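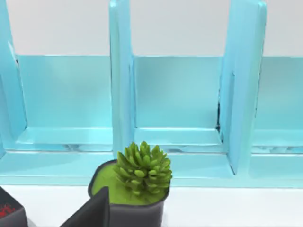

Turquoise shelf unit with vertical dividers.

Section 4. Cycling the System Before Adding Fish

This section applies to the Hekura 78 and Hekura 90 home aquaponic kits supplied by Clevow. Complete Section 3 (Filling and Leak Check) before proceeding. Owners of the older Etdale grow bed should also read the note at the end of this section.

4.1 Purpose

A new system contains very few of the bacteria that convert fish waste into plant food. Cycling allows these bacteria to settle on the grow media and pipe walls. Fish placed in an uncycled tank are exposed to ammonia and may die.

4.2 Before You Begin

The following items are required:
Water test kit for ammonia, nitrite, nitrate and pH
Bottled ammonia, free of soap, dye and perfume
Dechlorinator (if using city water)
Record sheet, part no. 459

4.3 Procedure

1. Treat the water with dechlorinator according to the label. Systems filled from a well may skip this step.
2. Switch on the circulation pump and the air pump. Both must run day and night until cycling is complete.
3. Confirm that water enters the grow bed and drains fully through the bell siphon. Adjust the inlet valve by a quarter turn at a time if the siphon does not start.
4. Set the heater to 78 degrees F.
5. Add ammonia in small amounts, testing after each addition, until the reading is 2 ppm. Wait one hour between additions.
6. Test ammonia and nitrite every day and enter the results on the record sheet.
7. When ammonia falls below 1 ppm, add enough to return it to 2 ppm.
8. Once nitrate can be measured, plant the grow bed. Leafy greens and herbs are recommended for the first planting.
9. Cycling is complete when an ammonia reading of 2 ppm drops to zero within 24 hours and nitrite also reads zero.
10. Stop adding ammonia. Introduce the first fish the following day, up to one quarter of the full stocking level.

CAUTION: Never mix ammonia with bleach or any cleaner containing chlorine. The fumes are toxic.

CAUTION: Unplug the heater before lowering the water level. A heater exposed to air may crack.

NOTE: Bacteria work slowly in cold water. A system started in March in an unheated greenhouse may need several additional weeks.

4.4 Water Readings Out of Range

Ammonia above 4 ppm: replace one third of the water and test again after 12 hours.
pH below 6.5: raise gradually with potassium carbonate. Do not change pH by more than 0.2 in one day.
No nitrite after two weeks: check the heater setting and confirm that the water was dechlorinated.

4.5 Note for Etdale Grow Beds

The Etdale bed is shallower and must be fitted with the Hrynyshyn standpipe in place of the bell siphon. Omit step 3 and refer to the leaflet packed with the standpipe.

Section revised Jan 29, 2022. Continue to Section 5, Stocking and Feeding.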